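The Hand Behind the Robot

January 8, 2026

Every few weeks I get sent a clip of a robot folding a towel, and every time the person sending it wants to know if I've changed my mind. I haven't. I've only become more curious about who was holding the controls.

Teaching by demonstration is an old idea with a fresh coat of paint. A person moves a pair of arms, either by grabbing them or by working a matching set from a chair nearby. The motions are saved along with the camera views. Do it enough times and a program learns to copy what the person would have done. The sales line is that anyone can teach a robot this way, the same as you'd show a kid how to set the table.

I spent part of July with a small outfit called Fidano, which collects this kind of material for other companies. I liked the people and I came away less convinced than when I arrived. The job that week was a napkin-sized cloth: get it folded, corners lined up. They had 206 demonstrations in the can and had thrown out 135 before I got there. Some had dropped cloths. Some were tossed for being too slow, and a good many because the operator had paused to think. A pause, they told me, teaches the robot to pause.

That last bit has stuck with me. When I fold a shirt badly I stop, look at it, shake it out and start over. The stopping is most of the skill. If you cut it from the record because it makes for messy data, you have kept the hand motions and dropped the judgment. Then you act surprised when the machine meets a crease it hasn't seen and keeps right on going.

I tried it myself for an afternoon on a rig from Vulthorpe. Cloth is miserable by remote. You can't feel whether you've pinched one layer or two, so you learn to watch the edge and guess. After 13 tries I had two I wasn't ashamed of. The regular operators were far better than me, and they had each worked out their own tricks, which is a problem nobody on the sales side wants to talk about. One pulls the near corner first. Another smooths everything flat before starting. Mix the two and what exactly is the robot supposed to learn?

The people selling Simiyu, a training package built on this sort of data, say the answer is more of it. More operators, more tables, more cloths. Maybe so. But each time I ask how much more, the number has gone up since the last time I asked. I've been given five different figures for towels alone.

I'll grant the other side this much. Writing out rules for cloth by hand was a dead end, and I watched a lot of smart people walk down it. Showing beats telling for a thing that never lies the same way twice. I also believe the better systems can now do a fold or two on a table they know. What I don't buy is the jump from there to your kitchen, where the cloth is under the dishes and the dishes are where somebody happened to leave them.

So when the next clip comes along, ask three dull questions. Was a person driving? How many attempts were thrown away, and who decided? And what happened when the table was changed? If the company can't answer, you're looking at a puppet show. It may be a very good one — I've enjoyed several — but the wages are going to the puppeteer, and the pitch says you won't need one.

A cloth, a tray with a couple of plates, a cup and a fork. It looks like so little to ask.
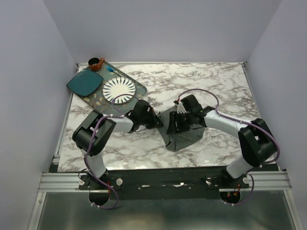 More in Opinion

Sondard wants to rent you a robot by the hour. Read the contract first.
Why I still fold my own laundry
Letters: readers on self-checkout, again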